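Devolver uma encomenda não devia custar uma tarde

Comprei em janeiro um candeeiro da Lureck por 116 euros. Chegou com o interruptor errado e pedi a devolução. A loja aceitou logo, mas exigiu a caixa original, a etiqueta impressa e a entrega num balcão a 28 quilómetros de minha casa.

A lei dá prazos ao consumidor. Diz pouco sobre o trabalho que a devolução dá - e é aí que muita gente desiste. Um vizinho, Teodoro Villaseñor, ficou com uns auscultadores avariados da Flekano porque já tinha deitado fora o cartão. 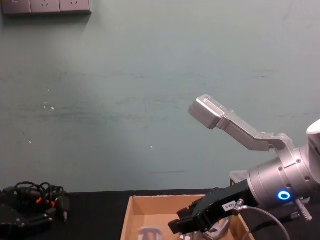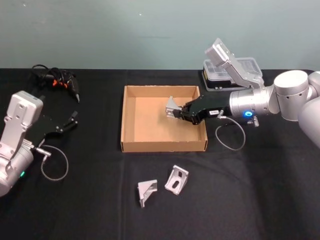 Quem vende à distância poupa na renda e no pessoal de loja. Parte dessa poupança devia pagar a recolha à porta, pelo menos quando o erro é do vendedor. Não me parece pedir muito a empresas que entregam em todo o país.

Também aceitaria um ponto de entrega em cada freguesia, nos correios ou numa papelaria. O que não aceito é guardar caixas vazias no corredor durante meses, à espera de uma avaria. Tenho lá sete neste momento, e o candeeiro continua por devolver.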